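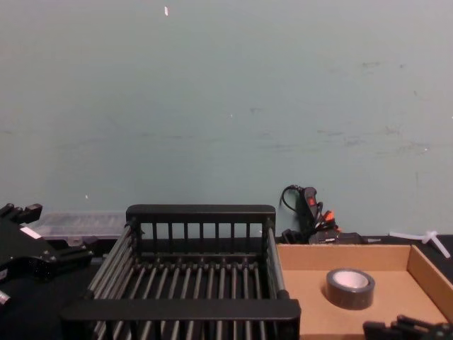
Ľudovít Urban me demande pourquoi on garde un planificateur séparé pour chaque bras alors que Gunine sait en gérer deux dans la même requête. La question revient souvent, je réponds en fil.

Réponse courte : pour le temps de calcul. À deux bras dans une seule requête, Gunine cherche dans un espace beaucoup plus grand et il lui arrive de dépasser le délai. Quand ça arrive, la pile s'arrête proprement, mais elle s'arrête.

On planifie donc un bras à la fois. Le volume balayé par le premier est passé au second comme obstacle, avec une marge de 20 mm. C'est conservateur et on perd des trajectoires qui seraient bonnes. Pour l'instant ça me va.

Côté perception, c'est Kullska qui fait la segmentation et l'estimation de pose. La boucle rapide prend la caméra de poignet, la vue de tête sert à initialiser et à recaler.

Le souci du moment, c'est le rack. Des tiges parallèles, toutes pareilles, régulièrement espacées. Le recalage ICP peut glisser d'un pas entier et rendre un score excellent. Si on ne regarde que le résidu, on ne voit rien. 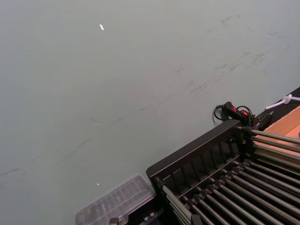
Le rack côté poignet. Les tiges se ressemblent toutes, le bon repère est le rail.

Ce qu'on a changé en décembre : le recalage se fait d'abord sur le rail du rack, ensuite seulement sur les tiges. Le rail donne l'orientation et un début d'origine, les tiges affinent. Si les deux étapes se contredisent de plus d'un demi-pas, la pose est rejetée et on repart de la vue de tête.

Le seuil de rejet est dans la config, section pose_gate. Ne le mettez pas à zéro pour « voir ce que ça donne », j'ai déjà essayé, tout est rejeté.

Deuxième sujet, le plastique transparent. La profondeur y est mauvaise : des trous, ou bien la valeur de ce qu'il y a derrière. Kullska sort quand même un masque correct à partir de la couleur, avec les reflets sur les bords. Donc pour ces objets on ignore la profondeur dans le masque et on prend le plan d'appui estimé juste autour.

Ça suppose que l'objet est posé à plat. S'il est en biais sur les tiges, la hauteur est fausse et la pince descend au mauvais endroit. Pas de solution propre aujourd'hui – on limite la vitesse sur la fin de l'approche et on surveille l'effort.
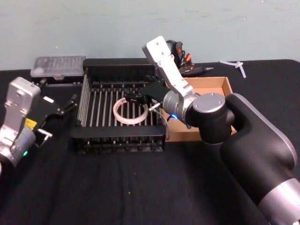

Anneau transparent à plat sur les tiges, doigts de la pince droite juste à côté.

Pour ceux qui demandent les réglages : la boucle de commande des bras est à 100 Hz, le délai de planification à 2000 ms par requête, et la vitesse d'approche finale est réduite de 70 % par rapport au transit. Rien d'exotique.

Les journaux passent par Tichý. On enregistre la pose estimée, la pose rejetée s'il y en a une, et la requête complète envoyée à Gunine. Sans la requête complète, un échec de planification est impossible à rejouer. J'ai perdu deux soirées à cause de ça avant de l'ajouter.

Attention aux horodatages si vous rejouez avec Tichý : il prend l'heure de réception par défaut, il faut lui demander l'heure de capture. Sinon la vue poignet et l'état des articulations sont décalés et on accuse la calibration pour rien.

Ľudovít, pour revenir à ta question : je veux bien retenter la requête commune, avec la solution bras par bras comme point de départ. Gallberg a une branche qui fait à peu près ça, pas encore fusionnée. Je la teste et je mets les chiffres à la suite de ce fil.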